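**June 15, 2024**

# Sarent says its racing wheel will outlast your interest in it. We'd like to see the paperwork

Sarent has started taking orders for the Nunula, a racing wheel and base aimed at people who play driving games at a desk, and the company would like everyone to know how tough it is. The word "endurance" shows up in the announcement 19 times. The word "warranty" shows up once, near the bottom, next to a number that does not quite match the mood of the rest.

The set sells for $200. For that you get a wheel, a base and a desk clamp. Pedals cost extra, and the shifter in the launch video is a separate product that doesn't have a price yet. Orders placed now are supposed to ship in September, though Sarent's last wheel was also supposed to ship in a September and reached most buyers well after the holidays.

The main claim is that the hub, the part that takes all the pulling and twisting, will hold up for "years of daily racing." How many years, and how daily, the announcement leaves open. The warranty covers the base for two years and the wheel for one. Grip wear isn't covered at all. Anyone who has owned a cheap wheel knows the grip is often the first thing to go, usually at the spot where the left thumb rests.

Solomiia Stasiv, who runs a repair counter for game controllers and wheels, has heard this kind of talk before. She took in over 200 wheels last year from several makers and says the trouble is seldom where the ads point.

"They all tell you about the motor," she said. "I get cables pulled out of the back. I get clamps that stripped because somebody's desk was too thick. I get paddles that click twice when you press once. I have maybe 5 on the shelf right now where the motor is the problem."

Stasiv hasn't handled a Nunula yet and wouldn't guess how it will do. She did say she would want to know whether the cable can be swapped by the owner or is fixed inside the base. We put that to Sarent. A spokesperson replied that the product was "designed with the full ownership journey in mind," and then, when we asked a second time, that the cable was fixed.

There is also the matter of the tests. Sarent says the wheel went through 6 months of trials at Oosthuizen, an outside lab it hired for the job, and that it passed "every major benchmark." The benchmarks are not listed. Neither is the number of wheels that were tried, how hard they were turned, or what counted as a failure. Oosthuizen said it does not discuss work done for clients. That's a normal answer from a lab, but it leaves buyers with Sarent's word and little else.

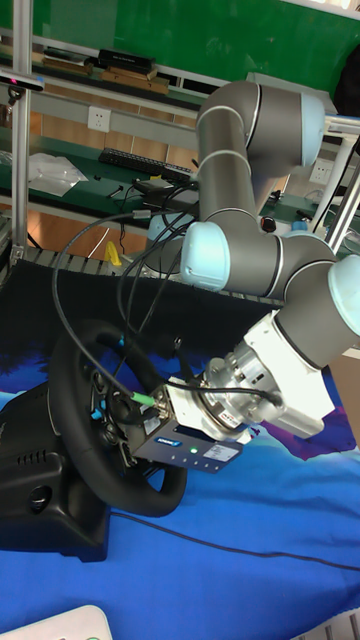

What does the $200 price leave out?

Pedals and the shifter, plus shipping if you live outside the lower 48 states. The desk clamp is in the box.

Sarent also plans to offer a setup app called Tina, which will let owners change how heavy the steering feels and save settings for different cars. The app will be free at launch. Asked if it would stay free, the company said it had "no plans to announce" on pricing, and it did not say if the wheel keeps its settings when the app isn't running.

Some of this may look better once wheels are in people's homes. The price is fair if the hub holds up, and a lot of players would be happy with a plain wheel that simply works. Sarent says orders can be canceled for a full refund until the day they ship. Review units have been promised to several outlets, including this one, but no date has been given.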